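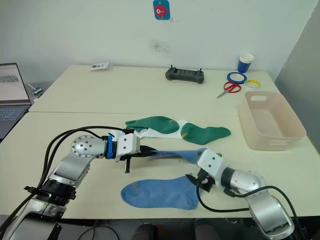 One user of the first Harju release wrote to say that a machine which needs longer over a pair of socks than a child does isn't ready for the home, and asked that the manual admit it. The point is fair. Read this section before you decide which chores to hand over.

7. Sock Pairing and Folding

7.1 What to expect

The Harju two-arm set can pair and fold socks on a clear, level table. It works slowly and it makes mistakes. It does not yet sort a mixed load, turn socks right side out, or find a sock that has dropped to the floor. For those jobs you still need a person.

Vekeck rates the sock routine at 80 percent on plain adult socks in solid colors. Expect less with black socks, baby socks and anything with lace or loose threads.

7.2 Before you start

1. Dry the socks fully. Damp fabric sticks to the fingers.
2. Turn all socks right side out.
3. Lay out no more than 14 socks at a time. Overlapping is allowed, but piles are not.
4. Put the basket to one side of the work area, open side up.
5. Move cups, scissors and tools out of reach of both arms.
6. Check that the arm cables hang free and do not catch on the table edge.

CAUTION: Keep hands, hair and sleeves away from the table while the status light is green.

7.3 Running the routine

1. Open Surka on the laptop and choose Laundry, then Socks.
2. Press Home. Both arms move to the rest position.
3. Press Start. The arms take one sock at a time, one gripper at the cuff and the other at the toe, and pull it straight.
4. Wait for the first pair to be finished before you leave the table. If the match is wrong, press Pause and swap the socks by hand.
5. When Surka shows Done, press Home again and empty the basket.

NOTE: Set Pull to Low for thin or worn socks. The factory setting is Medium, and it can stretch a loose cuff — the change is permanent.

7.4 If a sock slips

A single slip is normal, and the arms will try again. After three slips on the same sock the routine stops. Lay the sock flat, with the cuff open and clear of the others, and press Resume.

If slips become frequent, wipe the fingertips with a dry cloth. Replace the finger pads every 2000 grips. The counter is in Surka under Service.

7.5 Other laundry

Hand towels are covered in Section 8. Shirts and fitted sheets are not supported in this release. The Stisia add-on lets you guide the arms yourself for these items, but it does not run them unattended.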